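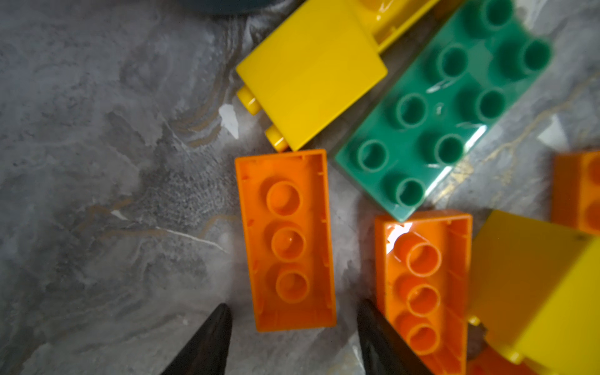 # Brurura : relevés de pression et de couple pour boîtes automatiques

Partager (2) · Commentaires (3)

Ce dépôt contient les relevés que j'ai faits sur le banc de l'atelier Skov, à Sisedholm, pendant la révision de boîtes de vitesses automatiques à quatre rapports. Les mesures concernent seulement la pression de ligne, la pression de modulation et le couple de glissement du convertisseur. Je ne traite pas le câblage, ni le calculateur.

Le français n'est pas ma langue maternelle. Si une phrase n'est pas claire, je vous prie de me l'écrire et je la corrigerai.

Dernière révision de ce fichier : 03/08/2022

## Contenu

- `pressions.csv` : une ligne par mesure, 2 399 lignes au total (sans l'en-tête)
- `boites.csv` : une ligne par boîte, 68 boîtes
- `ressorts.csv` : les références internes des ressorts de régulateur, avec la longueur libre
- `notes/` : mes remarques d'atelier, en texte simple, une par boîte quand il y en a

Le séparateur est le point-virgule et le séparateur décimal est la virgule. Je sais que cela gêne certains outils. Un fichier avec la notation anglaise est prévu, mais il n'est pas encore prêt.

## Colonnes de `pressions.csv`

- `id_boite` : renvoie à `boites.csv`
- `rapport` : P, R, N, D, 3, 2 ou 1, selon la position du levier et non selon le rapport réellement engagé
- `regime` : en tours par minute, lu sur l'arbre d'entrée
- `p_ligne` : en bar
- `p_modul` : en bar, vide si la prise n'était pas accessible
- `t_huile` : en degrés Celsius, au carter
- `etat` : `avant` ou `apres` la révision

Attention à la colonne `rapport`. Sur les boîtes où le tiroir manuel a été remplacé par la version Feltard, la position 2 du levier alimente aussi le frein de bande avant. La pression y est donc plus haute que sur une boîte d'origine, et il ne s'agit pas d'une erreur de capteur. Ces boîtes portent la valeur `F` dans la colonne `tiroir` de `boites.csv`.

## Comment les mesures ont été prises

La boîte est montée sur le banc, remplie au niveau, puis on la fait tourner au point mort jusqu'à ce que l'huile atteigne la température voulue. On attend que l'aiguille soit stable avant de noter. Chaque palier de régime est tenu pendant au moins deux minutes.

Le manomètre a été comparé avec celui d'un collègue au début de la campagne. L'écart était petit, mais je ne l'ai pas noté, et je le regrette maintenant. Les valeurs de pression sont donc à comparer entre elles de préférence. Pour le réglage d'une boîte précise, veuillez vous référer au manuel du constructeur.

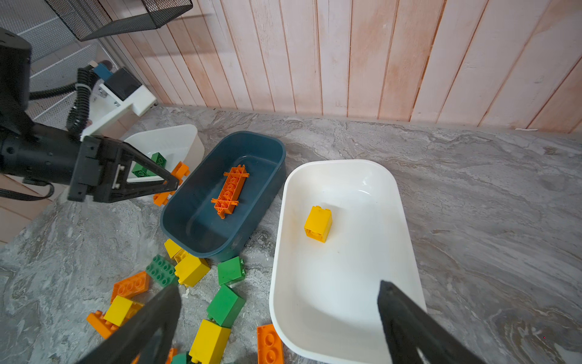
Pour les boîtes dont le convertisseur était déjà démonté à l'arrivée, le couple de glissement n'a pas pu être mesuré. Elles sont quand même dans `boites.csv`, avec le champ `couple` vide. J'ai préféré les garder, car leurs pressions sont correctes.

## Valeurs manquantes et valeurs douteuses

104 lignes ont la mention `douteux` dans la dernière colonne. Dans presque tous les cas, il s'agit d'huile qui moussait, ou d'un raccord qui fuyait pendant le palier. Je n'ai supprimé aucune de ces lignes. Si vous calculez des moyennes, il faut les filtrer vous-même.

La boîte 41 a été mesurée deux fois après révision, parce que le joint du filtre était mal placé au premier montage. Les deux séries sont conservées ; la bonne est la deuxième.

## Ce qui n'est pas couvert

- les boîtes à variation continue
- les boîtes à cinq rapports et plus
- l'usure des disques (je l'ai regardée, mais sans méthode régulière)
- le comportement sur route

## Utilisation et citation

Vous pouvez utiliser les fichiers librement, aussi dans un cadre commercial, à condition d'indiquer la source. Formule proposée : « Frida Bech, Brurura, relevés de l'atelier Skov ».

Si vous trouvez une faute dans les données, indiquez `id_boite` et le numéro de ligne. Sans ces deux informations, je mets beaucoup de temps à retrouver la mesure.

## Commentaires (3)

**gilles_bva**
Merci pour ce travail. Est-ce que la température au carter est prise côté crépine ou côté sortie refroidisseur ? Chez moi, la différence est assez grande.

**Frida Bech**
Côté crépine, pour toutes les boîtes. Je vais l'ajouter dans la description de la colonne.

**atelier_du_pont**
Le point-virgule passe très bien dans mon tableur, ne changez rien ! Par contre, il me manque la longueur libre pour deux ressorts dans ressorts.csv, les deux derniers du fichier.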